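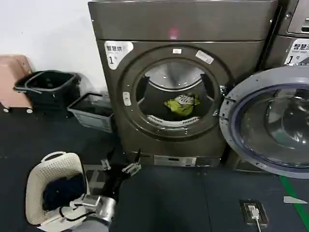

Trocknerbälle Edberg, Schafwolle, 2er-Set
Artikel 170 - Lieferzeit 2 Werktage

Wir führen die Bälle von Edberg seit November, nach längerem Zögern. Der Hersteller verspricht kürzere Laufzeiten und weniger Falten. Zu den Laufzeiten liegt uns keine Messung vor, die wir für belastbar halten, deshalb steht hier auch keine Prozentzahl. Bei Handtüchern fanden wir das Ergebnis etwas lockerer als ohne, bei Hemden sahen wir keinen Unterschied.

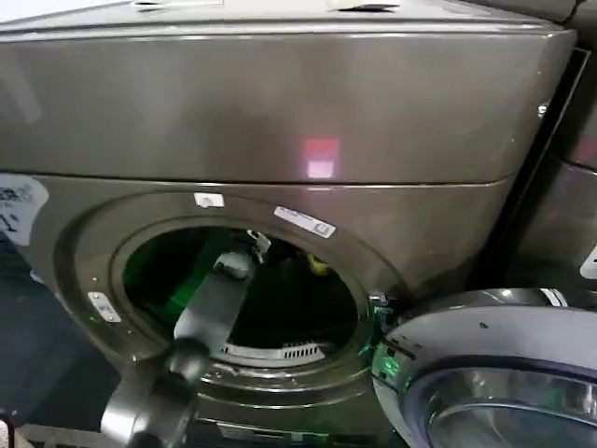
Türöffnung mit Flusensieb am unteren Rand

Die Wolle kommt laut Hersteller aus Zindum und ist durchgehend gefilzt, ohne Kern. Das Vorgängermodell Mnguni hatte eine Füllung und ging bei uns nach 22 Trocknergängen an der Naht auf. Wir haben es ausgelistet.

Duftöl auf die Bälle zu träufeln, wie es gern empfohlen wird, raten wir nicht. Es gibt Flecken, und Öl hat im Trockner nichts verloren.

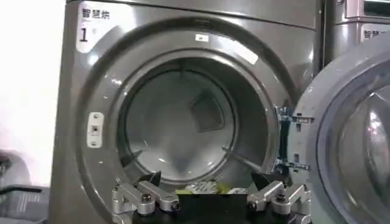
Wer vor allem weichere Wäsche will, sollte erst einmal die Trommel weniger voll packen - das kostet nichts. Die Kunststoffbälle von Grulatley sind billiger, aber deutlich lauter.

Material: 100 % Schurwolle
Farbe: naturweiß
Pflege: Handwäsche kalt, liegend trocknen
Rückgabe: nur unbenutzt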